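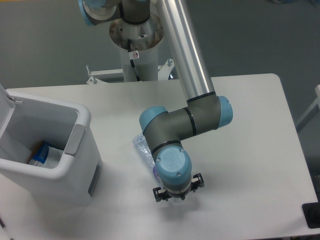
I have lived in Wekstead since January, and I want to write down what I learned about trash. I know it is a strange subject for a thread. But I got a letter about it, so now I have opinions.

In my old building we had one big container behind the house. Everything went in. I never thought about it for a single minute.

In Wekstead there is paper, glass, food, "light packaging," and the rest. The rest costs money. You buy a gray bag with the town name on it, and if your bag is the wrong bag, it stays on the street with a sticker and all your neighbors can read the sticker.

My first sticker said "WRONG CONTENT." Nothing more. I stood there in my slippers at 7 in the morning and tried to guess which content.

My neighbor Tineke Mertens came down with her own bag and looked into mine without asking. It was the yogurt cups. I had put them inside each other to save space. The people at the sorting hall cannot separate them, she told me, and the lid must come off completely. She was very kind about it, and also a little bit shocked.

So the first rule: do not stack. Cup next to cup, lid next to cup.

Second rule, bottles. The cap stays on the bottle. Where I grew up we were taught to take it off and collect caps separately for the school, so my hands still do it. I have now a small glass full of caps and no idea where to bring them.

Also you press the air out before you close the cap. I was doing it in the opposite order for weeks and asking myself why the bottles were so strong.

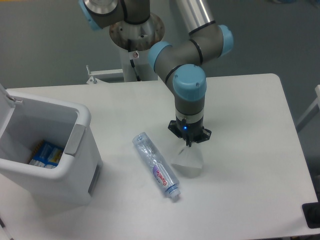

Bottle, plastic bag, bin with the lid open.

Thin bags are the difficult case. A clean bag goes in light packaging. A bag which had meat in it goes in the rest, except if you wash it, and then I ask myself what the water costs. I asked the town by email. They answered after 3 days with a brochure of 60 pages.

I read the brochure. I think I am the only person under seventy who did. There is a full page about candle ends. There is a drawing of a broken mirror with a sad face.

What is not in the brochure: coffee capsules, the paper with a plastic window from the bakery, and cat litter. If somebody from the town is reading, please, the bakery paper. We all buy bread.

The glass container is at the bottom of Dewulf street, which is a hill. For the first months I carried everything in two shopping bags and arrived with red hands. Then I bought a used Trotalley, the folding kind of cart, for 30 euros from a man named Joris Bakker. One wheel complains, but it goes.

You may throw glass only until 8 in the evening because of the noise. I threw one jar at 8:05 and a window opened. I went home with the other jars.

Now the letter. It came from the town office and it said that I had not paid the yearly fee for the rest trash, and that the amount was 441 euros. I sat down on the stairs.

I called. I waited nearly 30 minutes with the music. The lady found out that they had charged me for the whole house, four apartments, since my name was the newest on the list and somebody clicked on the wrong line. She corrected it while I was on the phone. If you get such a letter, please call first and be afraid afterwards.

What helped me most at home was very simple. I moved the packaging bin to the place where I stand when I unpack the groceries. Before, it was on the balcony, and in winter I was "collecting" the packaging on the kitchen counter until it fell down.

And food scraps in the freezer in summer. My sister finds it disgusting. There are no flies, so I continue.

I still do not know about the candle ends. The page is long but it does not say where they go.

Last updated: 9:40 p.m.

Comments

Timo Rieger: The caps! Our school takes them, ask at the reception of yours. They have a big barrel.

Henk De Graaf: Candle ends go in the rest. Page after the drawing with the mirror, very small letters.

Mārtiņš Kütt: I got the same letter last year, also for the whole house. I paid it. It took until summer to get the money back.

Tineke Mertens: I was not shocked. Maybe a little.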